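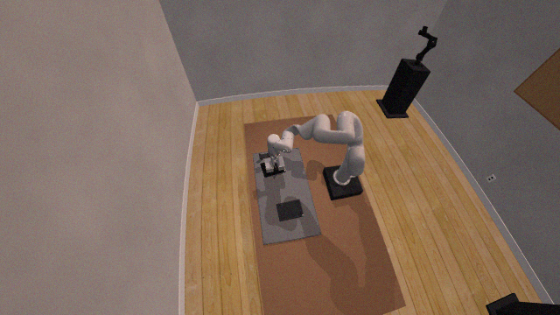 Ticket: Arm goes to the far plate too early
Site: Cloltthorpe, packing cell Carnegie
Opened by: Mireille Nseir
Status: open, waiting for Astis

Since the October update the simulated cell does not behave like before. The arm starts the next move before the operator confirms. It happened 3 times in 20 runs. Before the update I never saw it.

For us this is a real problem. The operators used to place the parts by hand, and now they mostly watch and press the confirm button. If the arm does not wait, they do not trust it, and two of them already asked to go back to the hand bench.

What I tried:
- restarted the controller, no change
- set the wait time to 3000 ms, a little better
- loaded the old program, same fault
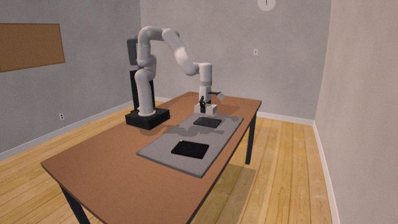 Page last changed: October, 16:20, by A. Gallagher

Two flat black plates are on the gray board and the gripper holds neither of them. Please compare with your own layout file.

Reply from Aisling Gallagher: I think the confirm signal is read only one time, at the start of the cycle. Please send me the log of run 7. Until we fix it, use step mode on the evening shift also.

Mireille: Log is sent. Step mode is on, but it is slow and the people complain.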